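Reading Long Novels in Short Sittings
Speaker notes, Keltmont Library evening talk, October

Slide 1. Opening
Welcome people in. Phones off. The talk runs until 7:45 and then the room is open for questions.
Say up front that I write about old science fiction for readers who don't usually read it. Tonight is one book, Hetix, and how to get through it.

Slide 2. What the book is
Hetix is a novel in the form of a family record. Nine generations on a slow ship, each one writing a little less clearly than the last. The edition on the table by the door has 432 pages. The older one has 344 because the type is smaller. Same text.
Ask who has started it and stopped. Expect most hands.

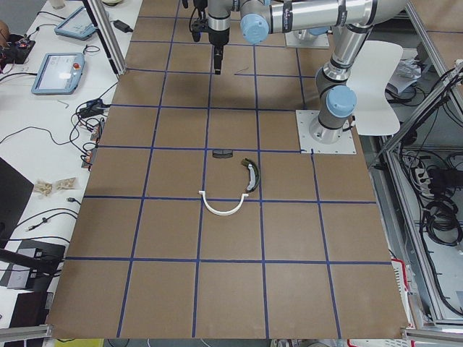 Taped grid on brown cardboard, with a white U-shaped piece near the center.

Slide 3. Where readers stop
Most people quit in the fourth generation. The narrator, Amin, keeps a log of repairs and hardly mentions his children. It is dry and it goes on for over 38 pages.
Read the paragraph about the water valve out loud. Go slowly. Then point out that his daughter's name is in it once, in a list of people who held the lamp.
My view is that the log is the best part of the book. Say it plainly and move on, there will be arguments later.

Slide 4. The planet
Uvalent is the place they are going. We never get there. The early chapters describe it in detail, with rivers and weather, and by the seventh generation it is only a word used in songs and in swearing.
Mention the map inside the front cover. It doesn't match the text. The eastern sea is missing.
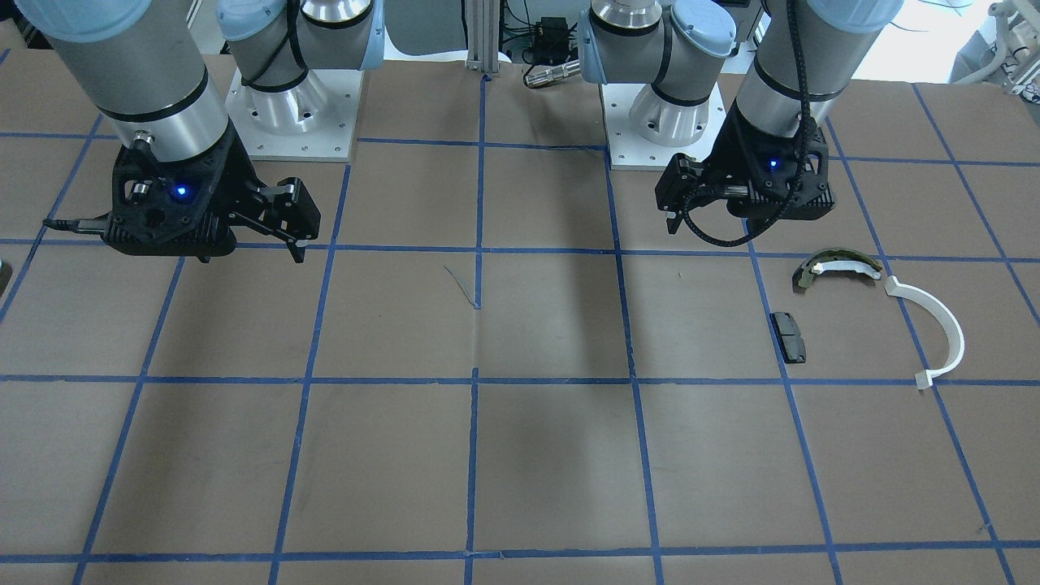 Two arms over the table, gray links and light-blue caps.

Slide 5. How to read it
Suggest one generation per sitting. Skip the appendix on the first read. Keep a slip of paper for names, as the same ones come back.
If someone asks about audio: there is a reading, but the songs are spoken and it loses a lot.

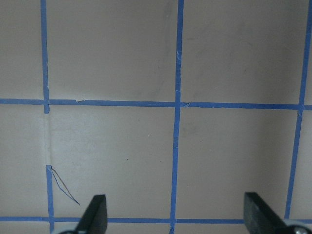 Reading time: 3 minutes

Slide 6. The ending
Warn the room before this slide. Give people a moment to step out for coffee.
The last writer finds the first writer's pages and can't read them. She copies the shapes anyway. Page 303 of the older edition has the line about copying that people quote, and it comes well before the ending. It belongs to her grandmother. Reviews often get this wrong.
Don't explain the final image. Read it and leave a pause.
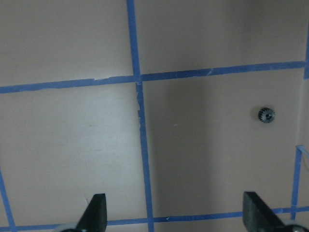

Small black toothed gear on the taped surface.

Slide 7. What to read next
Handout has the list. If time is short, only mention the two story collections and leave out the sequel. The sequel answers questions that the first book was better off leaving alone.

Questions
Repeat each question into the microphone for the back rows. Books go back to the front desk by 8:30.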